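Search this site
Enter keywords
Home News Features Business Opinion Subscribe

The Fruit Course at Tultmont

Open day at Plerer began at nine on a Monday with coffee, a lanyard and a promise. By lunch I still had the lanyard.

The company rents the top floor of an old bakery in Tultmont and wants to sell robots that handle groceries. Its first product, Fitby, is due in June. Which June depends on whom you ask.

Wajid Swati, who runs the training side, took us through it in a flat, pleasant voice. People pick up fruit with a hand-held gripper that has a camera on it. The recordings go into a model, and the model is supposed to teach an arm to do the same. The company has 134 hours of this so far. I asked how many would be enough. "More," he said.
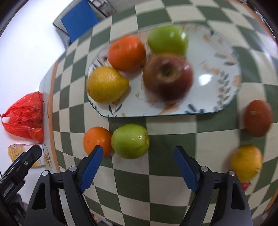
I was allowed a turn. An apple is heavier than you expect at the end of two fingers, and I dropped mine twice. Swati told me the drops were useful too. I have heard that at other open days, usually from people who have just dropped something.

Then came the arm. On the wall a slide claimed 100 percent success on pears. The arm tried 23 pickups while we stood there and managed most of them, slowly, with an engineer's hand resting near the stop button. A man from Bashir, the grocery wholesaler that may or may not place an order, checked his phone through the second half.

Would it work with a bruised peach, or in a cold store at five in the morning? Swati said those tests were planned. He gave no month for them.

Contact us | Copyright Features Desk | Back to top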